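How a Video Is Made: From First Idea to Finished Film
A guide for younger readers from the Pavell Centre for Film and Sound

Every video you watch has been planned and put together by people. It may be a cartoon, a news report or a short film about how bread is baked. This guide explains the main stages of the work, and it concentrates on one of the most important: editing.

What is an editor?
An editor is the person who chooses which pieces of film will be used and decides the order in which they are shown. A single piece of film, from the moment the camera starts to the moment it stops, is called a shot. A short video may be made from 200 shots or more. Many others will be recorded and never used.

Before filming
The team begins with a script. This sets out what will be said and what will happen. Next, an artist draws a storyboard, which looks rather like a comic strip. Each box in the storyboard stands for one shot. The drawings do not need to be beautiful, but everyone must be able to understand them.

The team also writes a shot list. At our centre the shot list is pinned to the studio door by nine o'clock on the morning of filming, and each shot is ticked off when it has been recorded.

Different kinds of shot
The same subject can be filmed in many ways. These are the words that film-makers use most often:

Wide shot - shows the whole place, so that viewers know where they are.
Close-up - brings viewers very near to one thing, such as a face, a hand or a small object.
Overhead shot - looks down from above. It is often used for cooking and craft videos, where the work is done on a table.

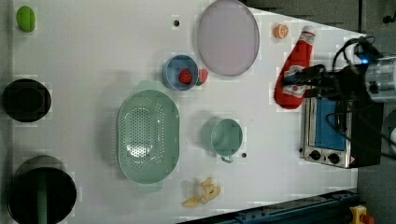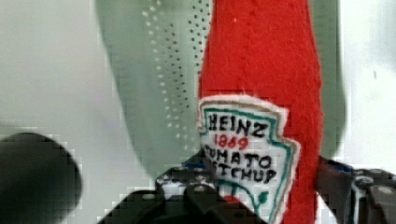 A red ketchup bottle appears in every one of these pictures.

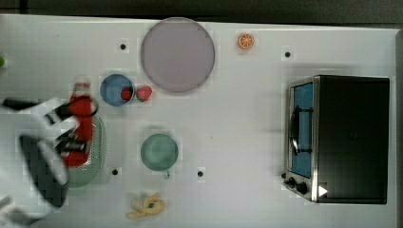

What is continuity?
Continuity means making sure that things match from one shot to the next. Suppose that a girl is holding a full glass of milk. If the glass is half empty in the next shot, and she has not taken a sip, viewers will notice. They may stop thinking about the story and start thinking about the milk.

One member of the team takes notes and photographs during filming to prevent this. Pin-yu Yau, who teaches continuity at the centre, asks her pupils to write down four things after every shot: what people are wearing, what they are holding, which way they are looking and where the light is coming from.

Cutting the film
When filming has finished, the shots are copied on to a computer. At least one spare copy is made and kept in a different place. The editor then watches everything. For one of our recent films, a story called Zinside, there were 615 shots to look through. The finished film lasts 15 minutes.

The point where one shot ends and another begins is called a cut. Long ago, film came on reels, and editors cut it with a blade and joined the pieces with tape or glue. The work is now done on a screen, but the old word has stayed in use.

The first version of a film is called a rough cut. It is usually too long. The editor shows it to the rest of the team, listens to their comments and makes changes. This may happen several times.

Adding sound
Music, voices and sound effects are added in layers. Footsteps, rain and creaking doors are often recorded separately, by people who are skilled at making one thing sound like another. A pair of gloves, flapped quickly, can become the wings of a bird.

Try it yourself
Ask an adult for permission to use a camera, tablet or telephone. Choose something simple that you do every day, such as putting on your shoes. Film it in five shots, including one wide shot and one close-up. Then place the shots in order and watch the result. Change the order and watch it again - does it still make sense?

Words to remember
Shot: one piece of film, recorded without stopping.
Storyboard: drawings that show the shots in order.
Cut: the point where one shot changes to another.
Rough cut: the first version of a film.
Continuity: making sure that details match.

School groups may visit the editing rooms on Thursday mornings during term. Teachers should book through the centre's education office.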